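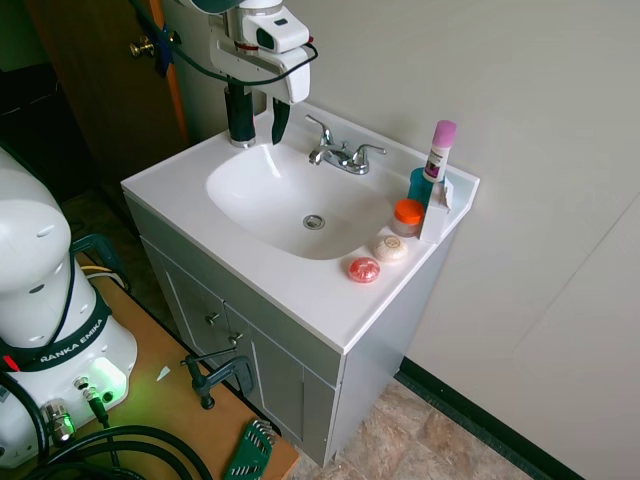 Roxana Londoño asked on Tuesday why the planner can't just replan every time the camera sends a new image. It can, but a replan takes longer than a control cycle, and the arm needs a target in every cycle. We split the work in two.

Week 4: Planner and controller

The planner reads the object poses and writes a list of waypoints. It runs when the goal changes or a pose moves past the threshold.

The controller reads the newest list and fills in the joint targets between waypoints. It never waits for the planner. If no new list comes in, it finishes the old one and holds position.

Shiny surfaces such as chrome and plastic wrap give bad depth readings. Drop those points before fitting a pose.

Lab task: open the Wutier log, which has 2900 control cycles. Find cycle 777, where the list was swapped, and plot joint speed on both sides of it. Hand in the plot and one paragraph.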